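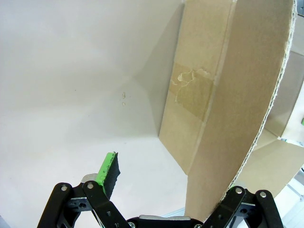
School robotics should spend a year away from the competition field. I have coached a secondary school team for long enough to have enjoyed the tournaments, and I still think we have let them set too much of the curriculum.

A competition game piece is made to be picked up. It is the same size every time, it sits on a marked spot, and the rules tell you its weight. Students learn to build a machine that does one job very fast on one kind of floor. They learn plenty doing it, but by the second season they are mostly learning how to shave time off a cycle.

Last year our school skipped the regional event and ran a project called Flerkell instead. The task was to have a robot arm open, move and flatten used cardboard boxes, the sort that pile up behind every shop in town. There were 16 students and 2 arms. The entry fee we didn't pay was $300, and it went on spare parts and foam.

Cardboard is a hard material to work with. It bends where it has been bent before. Old tape holds in one place and tears off the top layer of paper in another. A flap that has been folded a few times will not stay where you put it. Two boxes from the same delivery behave differently by lunchtime, and no drawing of a box tells you that.

Ailsa Moffat, who was in Year 11 at the time, kept the log. It ran to 309 attempts by the end of term, and she wrote down each failure in plain words: slipped off flap, crushed corner, pushed box away. By February the group was arguing over the log instead of over whose idea was best. I had been trying to get students to do that for years.

The case against is a fair one and I have heard it from people I respect. Lachlan Shearer, who coaches at Nellano, told me his students come in on their own time because there is a match at the end of it. Take the match away and half of them would go to soccer. He is probably right about the half. We lost four students in the first month, and two of them were very good programmers.

There is also the question of what goes on an application. A trophy is easy to explain to a university or an employer. A term spent on cardboard takes longer. Amirul Yeoh had to explain it at an interview for a summer position at Brandes, and he took the log with him. He got the position, though I wouldn't build a policy on one student.

I am not asking anyone to shut the competitions down. My proposal is that the school board fund one open-ended project for every two seasons of competition, with the same money and the same room bookings. At present a team that doesn't compete gets nothing, and we ran Flerkell only because our principal, Kirsty Innes, was willing to move the funds around. Other schools won't have that luck.

The board takes submissions on club funding next term. Coaches who want a different formula should write in before then – and so should the students.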